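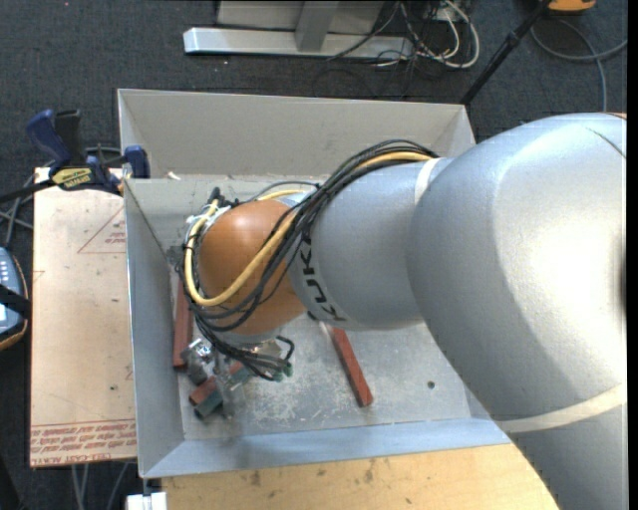 Ivura Collection of European Glass: Cataloging and Conservation
Progress report, second quarter, through September

Prepared by Siham Benkirane, registrar, for Clémence Collet, Cornarar Fund

1. Cataloging

The collection holds 889 pieces, chiefly drinking glasses, decanters and covered goblets from the seventeenth through the nineteenth century. Full records are complete for the engraved and cut groups. Each record gives height, foot diameter, weight, pontil type, color of the metal, method of decoration and condition. Heights are measured to the nearest sixteenth of an inch.

Attributions have been changed on 62 pieces. Most were listed in the 1950s ledger as Bohemian and are now entered as Silesian or Saxon on the basis of stem form and cutting style. Where the evidence is divided, the record carries both regions and a note. Two goblets with hollow baluster stems remain unassigned.

2. Condition

Crizzling was found on 8 pieces, all potash-lime glass with high alkali content. They have been moved to the sealed case on the second floor, which is held at 42 percent relative humidity. Readings are logged each morning at 9:00. The case drifted to 47 percent over one weekend when the silica gel was spent; the gel has been replaced and the check added to the Thursday rounds.

Old repairs on four pieces used an animal glue that has yellowed. Three have been taken apart, cleaned and rebonded with a conservation-grade epoxy matched for refractive index. The fourth, a covered goblet with a replaced finial, is on hold until we decide whether the finial should be kept. It is later than the bowl but has been with it since at least the first inventory.

3. Photography

Dark-field lighting is now standard for wheel-engraved work. Transmitted light is used for color twists and enamel. Images of the stemmed glasses are finished. Decanters are next, with stoppers shown in place and apart.

4. Budget and schedule

Spending is within the approved amount on all lines except packing materials, which ran over after the supplier changed its foam grade. The overage was covered from the travel line.

Remaining work for next quarter: records for the enameled group, decanter photography, and a decision on the finial. The draft checklist for the enameled group will be sent separately for comment.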